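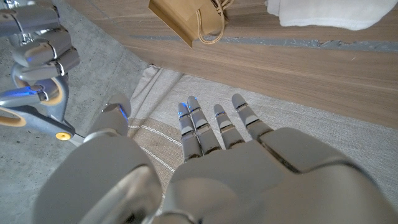 Vodmont Two-Hand Practice Kit for Student Robotics Teams
Item no. 2512
Supplied by Prernano Education

The Vodmont Two-Hand Practice Kit provides the household materials and printed task cards required for the Handling division of the Barker Student Robotics Challenge. It is intended for high school and college clubs that already have access to a pair of multi-finger robotic hands. Robotic equipment is not included.

Contents
Task cards, household tools: 90
Fabric pieces, assorted weaves
Paper carrier bags with handles
Scissors, two pairs
Instructor guide and score sheets
Storage case

Each card states a starting layout, a goal and a time limit. Early cards call for one hand only. Later cards require both hands to work close together, and teams should set conservative speed limits before attempting them.
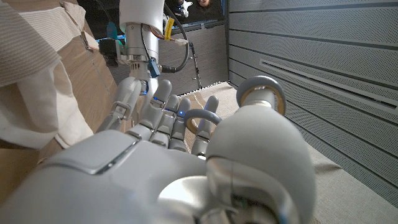
Clubs are advised to rehearse every two-hand card at half speed with an adult supervisor at the emergency stop. Cables should be checked for slack through the full reach of each arm before the first run of the day. Cards involving scissors may be used only with the approval of the faculty advisor – see section 4 of the instructor guide.

Classroom use
The kit was developed with the after-school robotics class at Berhe Technical High School under the direction of Xiaoqing Han. Students there tested the cards over one semester, and the wording of the score sheets was revised in response to their comments.

Ordering
Price per kit: $382
Replacement fabric and paper set: item no. 900
Schools may order by purchase order. Kits for the January season ship in order of receipt. Opened task cards cannot be returned.

Page last revised 7/19/23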